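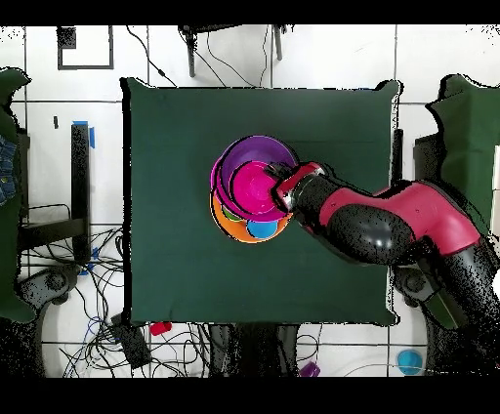

Gripper at the right-hand side of the bowl stack, fingers inside the pink bowl.

How to set up and run a tabletop arm cell: working rules

These are the bench rules we use at Clendbridge for small arms handling cups, bowls and plates. They were first written by Stamatia Economou and have been revised since, mainly after new people asked where a rule came from. Last revised 5/22/26. They cover a single arm at a single table. If you run two arms with overlapping reach, use the Tullero sheet as well.

Before you power up

1. Walk round the table once. Check that nothing on the floor will snag your feet between the operator's position and the emergency stop. You should be able to get to the stop in two steps from wherever you plan to stand.

2. Lay the cloth and pull it flat over the working area. Small creases are fine. A fold high enough to tip a cup is not. Once the cloth is down, check that the arm's lowest programmed height still clears it. We leave 2 mm.

3. Put out only the dishes on the task sheet. Spare ones go in the box under the bench. A spare cup left on the table will sooner or later be picked up by somebody's program.

4. Read the task sheet aloud to the second person if there is one. It sounds silly and takes less than a minute.

Setting speed and force

Start every new task at the slow setting and keep it there for the first ten full cycles. After that you may go up one step at a time, with a full cycle at each step. The grip force limit is set per object, not per task. Thin plastic cups get the lowest value on the card. Nested bowls are gripped by one wall only — if the fingers close on two rims together, stop the cycle, open the gripper by hand control and log it as a double grip.

Do not raise the force to cure a slipping bowl. Change the approach angle first, then look at the finger pads. Worn pads cause most slips. We replace them at the November service and whenever they look shiny.

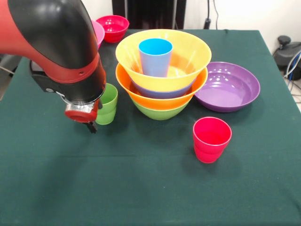
Can I reach in to straighten a dish while the arm is paused?
A pause isn't a stop. The program can resume from a pause, so press the stop, wait for the status light to change, and only then put your hand over the table. Reset from the operator's position when you are clear.

Stacking and unstacking

Stacks are taken down from the top. If the top bowl has a cup standing in it, move the cup first as a cycle of its own. Leave a gap between the stack and the next dish wide enough for the open fingers on either side. Where two rims are touching, the arm should lift straight up before it travels sideways. Sideways first will drag the neighbour along, and the log will then show a good pick for what was really a bad one.

Place dishes well in from the table edge. Our rule is one cup's width for cups and half a plate for plates. When an edge placement is part of the task, write it on the sheet so that the next shift doesn't correct it.

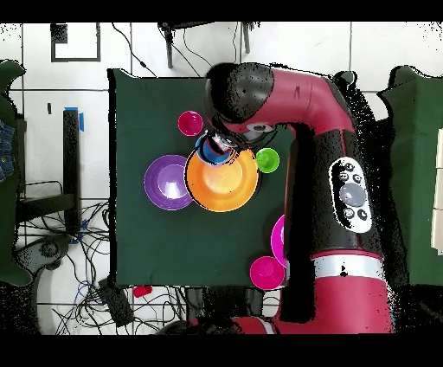

Seven dishes on the green cloth, with the gripper over the blue cup.

Logging

Use one line per cycle: task number, speed step, result, initials. There are four results — done, dropped, double grip, stopped. Please don't invent others. Aurelia Gisler went through 174 lines from the Flalto bench and found 49 with a free-text result that could not be sorted, and most of that batch had to be run again.

Log a stopped cycle even when you stopped it yourself for a harmless reason. A short note is enough: "cup too near edge", "wrong sheet".

Shutting down

Send the arm to its rest position under program control. Don't push it there by hand. Open the gripper, check that it is empty, then press the stop and switch off at the controller. Dishes are wiped and boxed. The cloth stays on unless it needs washing.

Faults go to Sebastian on extension 1933, with the last log line copied into the message. Leave the cell switched off and tagged until he has answered.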